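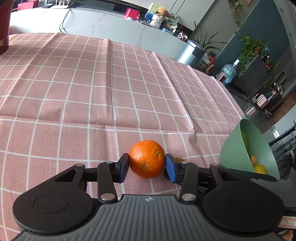 Anika Brannigan says the old fingertips were fine on boxes and hopeless on fruit, and she'd like to see somebody prove her wrong before we order more. So that's the job.

Flandow is looking for people to try out 2 hand-held grippers, side by side, on ordinary kitchen stuff. Citrus, vegetables, bowls, bags. One has blue finger pads, the other is the Ronstead set, stiffer, no pads. You pick things up, put them down, tell us which one slipped or squashed and which one made your wrist hurt.

No experience needed. Left handers very welcome, we are short. Must be 18 or over, able to stand for a couple hours with breaks, no current hand or wrist injury. Citrus allergy, sorry, not this round.

Sessions run through March, mornings from 9:30 or afternoons from 1. Roughly 100 picks per gripper, then a short form. Pay is $32 an hour, parking covered. You can come back for a second session if you want but its not required.

We also need one person part time to run the table: swap tools, check the camera is recording, log drops, keep teh fruit stocked. Same rate. Some lifting. Neat handwriting a plus, labels get written by hand.

To sign up write to Zaid Chidiac at the Greenberg Street office with your name, which hand you use and what times work. Table job, put TABLE in the subject line and add a resume, one page is plenty.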